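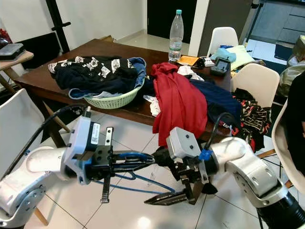 How Do You Teach a Robot to Do Laundry?

Hi! I'm in the robot club at Voldale, and I get asked one question more than any other. It goes like this: "If robots can build cars, why can't one pick my socks up off the floor?"

It's a really good question, and our club has spent this whole school year on it. We meet on Friday after lunch and we have one project, which we call the Laundry Project (we had a long argument about a funnier name and then ran out of time). We want two robot arms to take clothes from a messy pile and get them ready to put away. Sounds easy, right? You could do it while watching TV!

So let me tell you what we've found out so far.

Why clothes are tricky

Think about a toy block. If you put it on a table it's a block, and if you turn it over it's still a block. It has the same corners and the same sides, and a robot that can pick it up once can pick it up again in nearly the same way.

Now think about a T-shirt. Throw it on your bed. Pick it up and throw it again. Did it land in the same shape? I bet it didn't! Sometimes a sleeve is on top and sometimes the sleeve is hiding inside, and sometimes the whole thing looks like a cabbage. To you it's still your T-shirt. To a robot it's a brand new shape every single time.

Piles are even worse. When jeans are hanging over the edge of a basket and there's a dark shirt under them, where do the jeans stop? You look for a seam or a change of color and you know. A robot has to learn to look for those things too, and dark blue next to black is pretty mean.

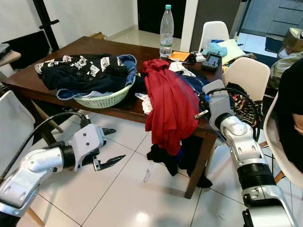 Two arms, two fingers each

Each arm ends in something called a gripper. Ours have two fingers that squeeze together, like when you pinch a chip out of the bag. You have five fingers on each hand, with soft skin that can feel if something is slipping. Try this at home: put on some thick mittens and fold a towel using just your thumb and one finger on each hand. I tried it and I was terrible at it, and I've been folding towels for years!

Having two arms helps a lot, though. One can hold on to a collar and the other can go looking for a sleeve. But then you get a new problem, which is that the arms have to share. They're both reaching over the same table, and if they both want the same sock you get a traffic jam. Lots of our code is there to stop bumps.

Practice, practice, practice

There are different ways to teach a robot. One way is to write down every move, like a recipe: go forward, go down, close fingers, go up. Recipes work great for blocks, but for a pile of laundry you'd need a new recipe for every pile in the world.

The other way is to show it. A person guides the arms through the job, and the computer saves what the cameras saw and how the arms moved. Then you do it again with the clothes in a different mess, and again, and again. Our club has saved 2686 tries since we started. Of those, 1860 are good enough to learn from. The rest are ones where somebody dropped the shirt, or forgot to press record - that was me, twice.

Then come the hangers, and hangers are the hardest bit of all. 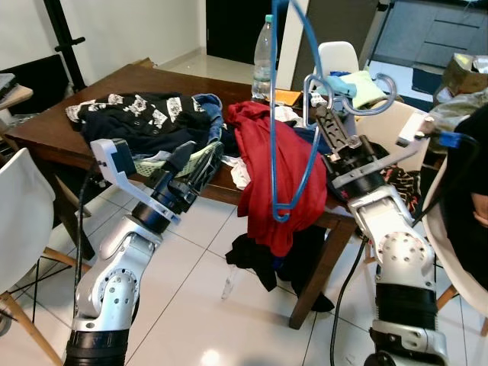

One blue hanger, one silvery hanger, and plenty of laundry to go.

A wire hanger is thin, so it's hard for a camera to see, and it has a hook on it that loves to grab other hooks. You know when you reach in the closet for one and three come out? Robots have that too. We've done 195 tries just on hangers, and we're still not happy with them.

What the robot can see

We use more than one camera. One looks down from up high, so it gets the big view of the table. The others ride on the arms, close to the grippers, and they get a close-up of whatever is being picked up. The high one is good at "where's the red thing?" and the close ones are good at "have I got hold of it?" Fleece can be a real pain for the close ones, since it's thick and it bunches up

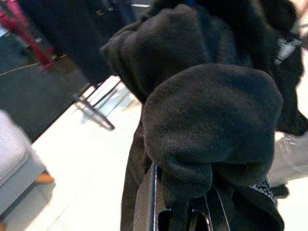
and then the cloth fills up most of the view and you can hardly tell where the fingers are. When that happens the computer has to lean on the high camera for a bit. You do the same sort of thing when you pull a sweater over your head and can't see - you remember where the room was.

Want to try it?

You don't need a robot for this one. Get a friend, a T-shirt and a hanger. Your friend closes their eyes and is the robot. You're the programmer, and you can only use words. Start with "open your fingers" and see how far you get. Be really exact! If you say "pick it up" your robot should ask "pick what up, and where?" My friend and I needed nine goes before the shirt was on the hanger, and it was inside out.

Our club is taking the Laundry Project to the Mészáros Cup in October, over in Erkcombe. The teams there all get the same pile of clothes and the same amount of time. We've been practicing with our own clothes so far, and if you come along, we're at the table by the door.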